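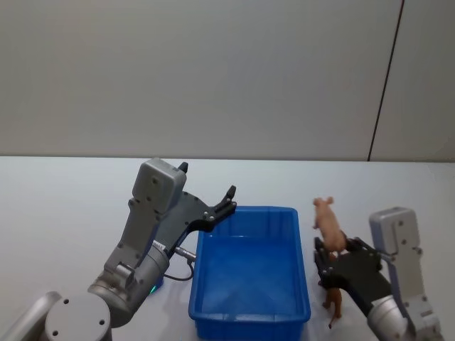 Cinedby: a task list for one bin and one table

Last updated: March

Cinedby is a list of 52 small tidying tasks, written out in plain language, for a blue plastic bin on a white tabletop. Each task says what should be on the table at the start, what should be where at the end, and how picky to be about it. The list covers putting things in the bin, taking things out of the bin, and moving the bin so that you can get at whatever has hidden behind it.

If you came looking for a grand theory of housekeeping, the folder next door may have one. We have a spreadsheet.

What's in the folder

tasks.csv holds the tasks, one per row.
objects.csv holds the 40 household objects the tasks refer to, with the name we settled on for each and the names we didn't.
README is the file you are reading.
old/ contains the first version. Please leave it alone. It has a column called "niceness" and the person who understood that column has moved to Joubert.

Columns in tasks.csv

task_id: A short name, all lowercase, with underscores. These are stable. If a task is dropped, its name goes with it and doesn't get handed to something else.

start: Where everything is before you begin. "In bin" means inside the walls and below the rim. A spatula leaning in the bin with its handle sticking up counts as "in bin, proud," a term that began as a typing error and is now load-bearing.

instruction: One or two sentences, written the way you would say them to a reasonable adult who has walked in halfway through. "Put the socks in the bin and leave the tape out" is a good one. "Perform sock relocation" was in the first draft and has been dealt with.

end: Where everything should be when you stop. If an object isn't mentioned here, it stays where it was. This includes the bin, which people love to nudge.

fuss: One of low, medium or high. Low means anywhere in the bin will do. Medium means the things should lie flat or sit upright, as stated. High means there is an order, and the order is written in the notes.

notes: Everything else. Some notes are longer than the task. We are aware.

A row, written out

task_id: soft_under_hard
start: Two folded dish towels and a tin of shoe polish on the table, left of the bin. Bin clear inside.
instruction: Put the towels in first, then set the tin on top of them.
end: Towels flat on the bin floor, tin upright on the towels.
fuss: high
notes: Tin goes in last. If the towels come unfolded on the way, fold them again before the tin goes in. A towel draped over the rim is not in the bin, however much it looks as if it would like to be.

The bin

Blue, plastic, rectangular, open at the top. No lid is mentioned in any task, so please don't go and find one. "Bin" throughout the list means this sort of container and never the trash, a point we have had to add after the business with the good scissors.

The color matters more than you'd think. The tabletop is pale and matte and the wall behind it is a plain light gray, so a strong blue bin is easy to find at a glance. Things in pale colors are not so lucky. A white sock on that table is more or less a rumor. Tasks with white or light gray objects have "pale" in the notes so you can filter them out, or seek them out if you're that kind of person.

If you use a different bin, use one with straight-ish walls and a flat floor. Wicker will do for the soft items but catches on anything with a hook or a loose thread. Round bins break every task that mentions a corner, and there are more of those than there should be.

The table

Any flat table will do. The tasks assume you can reach all the way around the bin and that there's clear space on both sides of it. Left and right are always yours, as you stand facing the table with the wall on the far side. "Near" is toward your stomach. "Far" is toward the wall. The first version used "front" and "back," and it emerged that half the building thinks the front of a table is the side you stand at and the other half thinks it's the side you look at. Friendships were tested. We use near and far now.

Shiny tables are a nuisance for round things. Anything that rolls should start on its side against something, or standing up if it can. The notes say which.

The objects

They are ordinary. Nearly all of them came out of kitchen drawers, a sewing box and the cupboard at Lunham where things go when people leave. In objects.csv every object has a main name, other names people used for it, a rough size (fits in a palm, fits in a hand, needs both hands) and a softness (hard, squashy, floppy).

Names took longer than anything else. What one person calls a washcloth another calls a rag, and a third calls "my washcloth, where did you get that." We went with the plainest word that most of the readers picked without prompting. The losing names are all kept in the other_names column, partly for searching and partly to keep the peace.

Some objects are only there to be ignored. The roll of tape, for instance, turns up in plenty of start columns and hardly ever goes anywhere. It makes a tidy-up more like a real one, where there's always something on the table that isn't your problem.

Nothing sharp, nothing breakable, nothing that leaks. The honey bear was removed between versions.

How it was put together

Marietjie Le Roux wrote most of the tasks over one winter at Skonville, mainly by clearing tables and writing down what she had done. The rest came from a call for suggestions, which also brought in several complaints about the break room and one recipe. Each task was then read by 2 people who hadn't written it, and each of them tried it at a table with the actual objects. If they ended up with different arrangements, the wording was changed and they tried again – usually it was the wording's fault.

Version 2 is the current one. Changes from the first version:

The "niceness" column is gone, replaced by fuss.
Front and back became near and far.
Tasks that only made sense with a particular shelf were dropped.
"Tidy" no longer appears in any instruction on its own. It always says tidy how.
The task called final_final_towels was renamed towels_flat.

Good for

Trying out ways of describing small household jobs. Teaching people to write instructions somebody else can follow, which is how Skonville mostly uses it. Checking whether your idea of "put away" matches your neighbor's. Arguments about folding, if you must.

Not so good for

Anything about speed. There are no times in the list and we'd like to keep it that way. Anything about whole rooms, either: every task happens on one table, with one bin, and stops when the table is done. Don't use the fuss ratings to judge how hard a task is. They say how exact the result should be, and some of the low-fuss ones are a real trial. Getting a scarf into a bin with no part of it hanging out is rated low and has made grown adults swear.

Known problems

The object list leans toward kitchens and socks. There are hardly any toys and no tools to speak of. Whoever does the next version should raid a garage.

The tasks assume things are clean. A sticky spoon behaves differently from a clean one, and so do the people asked to handle it.

Instructions are all in American English. A translation was started and got stuck on "squashy."

The row button_jar has a start column that contradicts its own notes. It says the jar is right of the bin and then tells you to reach left for it. We know what was meant and keep forgetting to fix it. Go with the start column.

In a few of the older rows, "beside the bin" doesn't say which side. Either is fine as long as the bin doesn't have to move.

Adding a task

Do it yourself first, with real things, on a real table. Write it down while the things are still sitting there. Then clear the table, give the row to somebody else and keep quiet while they follow it. Keeping quiet is the hard part. If you point, the row isn't finished.

New objects need a line in objects.csv before they can appear in a task. Check other_names first – your "doodad" may already be in there as a clothespin.

Please don't reorder the rows. Several people at Lunham have printed the list and written on it, and they refer to tasks by how far down the page they are, in spite of everything this file says about task_id.

Questions

Send them to Marietjie Le Roux at Skonville, with the task_id in the first line. Questions about old/ go to Joubert.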